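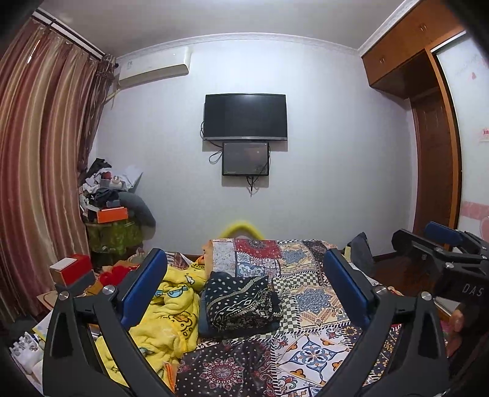

Part 4: Setting up the call system in a resident's room

Right, you've got the base unit running in the office (if you haven't, go back to Part 3, I'll wait). Now for the bit I enjoy, which is getting each bedroom talking to it. I've done this in every room at Dreltside and it gets much quicker after the first few, promise!

You'll need a Trovance room unit, a pull cord, a pendant and the room list from the office.

1. Knock, say hello and explain what you're up to. Residents like to know what's going on their wall.

2. Clip the room unit onto its back plate. Push until you hear it click, then give it a little tug.

3. Hold the green button for 4 seconds. The light goes amber and starts to blink.

4. Type in the room number, then press the tick. Room 102 goes in as 102, with no letters or spaces – I put "R102" the first time and spent half the morning wondering why the office screen was blank.

5. Plug in the pull cord and let it hang where the resident can reach it lying down. Ask them to try it themselves, as your arm is probably longer than theirs.

6. Press the pendant once while the light is still blinking. It should turn a steady green.

7. Ring through to the office and have someone read the room number back to you from the screen.

Note: if the light goes red at step 6, the pendant is already paired with another room. Hold its button down until it buzzes, then start again from step 3.

Note: the engineer code is 1253 on a new unit. Change it before you leave the room and write the new one in the blue Werard folder.

Caution: never tie up or shorten the pull cord, even if it gets in the way of the hoovering. Ingvild Dahlgren on the day team keeps spare clips for moving it along the wall.

Caution: don't take the old Kinnunen buzzer down until the new call has been answered from the office at least once.

Pendant batteries are good for 1000 presses. We change ours every July anyway, and the steps for that are in Part 5.

Last updated Oct 18, 2020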